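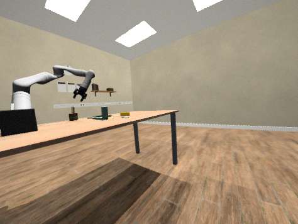

What Is Wheat Rust?

Rust on a bike, you know that one. Wheat gets rust too! Different stuff though. Bike rust is metal going bad. Wheat rust is a fungus, a cousin of mushrooms, and it's alive.

How does it start?

With a spore. Spores are sort of like seeds but way, way smaller. You'd need a microscope. One floats in on the wind, lands on a damp leaf and sprouts. Then it grows a tiny thread and sneaks in through a pore. (Leaves have pores for breathing. Handy door for a fungus.)

Once inside it steals the plant's food. A week or two later, orange bumps. The bumps pop open and out comes orange dust. Thats more spores! Off they go to the next plant.

Why do people care?

Bread. Noodles. Pancakes. A sick plant makes small, shriveled grains, so there is less flour.

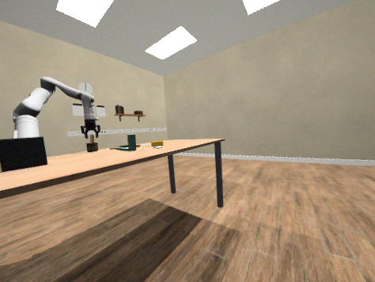
A robot arm reaching over a long wooden table.

Can we stop it?

Sometimes. Farmers can spray. Or they grow wheat that fights back. Some wheat plants are born with genes that spot the fungus and shut down the cells right where it got in. No food, no rust. Plant breeders look for those genes in old wheats and wild grasses.

Ye-seo Um is a breeder at Hesano Farm. Last November she planted 422 kinds of wheat in pots and put rust on all of them. Only 17 stayed clean. She is crossing 2 of the best ones now, Moon and Isside, to see if the baby plants are even tuffer.

Words to know

Fungus: a living thing that isn't a plant or an animal. Mold is one.
Spore: a tiny speck that can grow into a new fungus.
Gene: a instruction inside a cell.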